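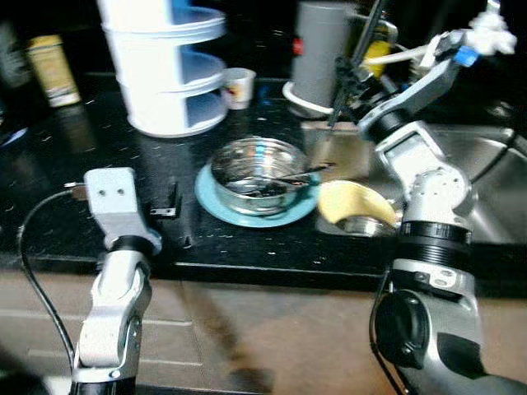

Posted by Zainab Amadi, Ulldale shared kitchen | Part-time, evenings | Start: November

Hi! I'm Zainab, I run the kitchen side of things at Ulldale, and I'm looking for someone to take over our evening wash-up and reset. If you're the kind of person who can't walk past a bowl sitting on a plate next to a sink without wanting to deal with it, please keep reading.

Ulldale is a shared kitchen. People book a slot, cook, eat or pack up their food, and go home. We've got 102 members on the books right now, which sounds like a lot until you remember they don't all come at once (thank goodness). They're nice people and most of them rinse. But a steel mixing bowl with something dark stuck in the bottom and the spoon or whatever still lying across it – that's a pretty normal thing to find at the end of a slot, and somebody has to get it washed, dried and back on the shelf before the next morning's bakers show up.

The hours are 15 a week, split over evenings that we'd work out together. You'd start at 6:30 pm, when the last cooks are usually finishing, and lock up when it's done. I don't mind if you put music on. I do mind if the radio is still going when I open up!

What you'd be doing:

Washing whatever is left by the sink, by hand. We have steel bowls, plates, pans and a frightening number of wooden spoons.
Wiping down the counters. The black speckled countertop hides crumbs like you wouldn't believe, so you have to run your hand over it after you wipe. I'm serious about the hand thing, I do it every time.
Emptying and scrubbing the sink, including the bits around the rim.
Putting things back where the shelf labels say. If a label is wrong, fix the label.
Leaving a short note in the kitchen book if something is chipped, missing or running low.

You don't need restaurant experience. I'd love it if you've kept a busy kitchen going somewhere, even just at home with kids, but I can show you our way of doing things in 3 evenings, and I'll be working next to you for all of them. You do need to be okay standing for a whole shift and lifting a full stockpot. If you've got sensitive skin, tell me and we'll find gloves that suit you – I've been through most of the brands myself.

Pay is hourly and goes out every two weeks. We can talk about the rate on the phone, and I'll tell you the number up front, before you come all the way over here. You also get a free cooking slot each week, and you're welcome to the house flour, oil and spices while you use it.

To apply, send me a few lines about yourself and the evenings you can't do. No résumé needed, though I'll read it if you've got one. Drop it in the Ulldale mailbox by the side door or hand it to Troels Hjaltadóttir at the front desk, who keeps a folder for me. We'd like to have someone settled in by the end of November, so I'm calling people back as the notes come in.

Zainab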